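Halus Home Notes | Laundry | Kitchen | Workshop | Gripper Tips

Folding With Two Grippers: What Helps
3 min read

I've been recording folding examples for a learning system since November, and I love it! Laundry is a wonderful teacher (slow, floppy, never the same twice). Start with one big plain piece and spread it out before you go near the edges. Open both grippers wide first, then come down on the cloth together.
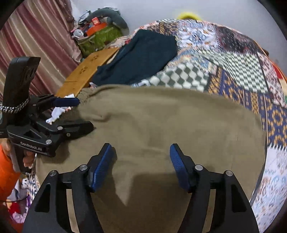 Fingers open over the khaki cloth, second gripper at the left.

Keep each take short. I do 12 folds, rest my wrists, then do 12 more. If you drop a corner, pick it up and carry on – a recovery is a great thing for the system to learn from! Diễm Văn taught me to pause for a breath before each grab, and my takes got much cleaner.

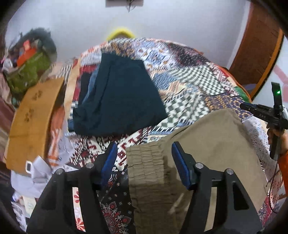

Waistbands are my favorite challenge. They bunch up, and a gripper loves to grab two layers when you wanted one. Come at the gathers from the side and pinch only the top layer. With khaki cotton crinkled up between the fingers like this, I smooth the wide part over the bed first and leave the waistband for last. Then pull gently, both hands at the same speed, and say the fold out loud if it helps you keep time.

Wipe the pads every Wednesday. Lint makes them slip.

Contact Liên Tiêu | © Halus Home Notes | Back to top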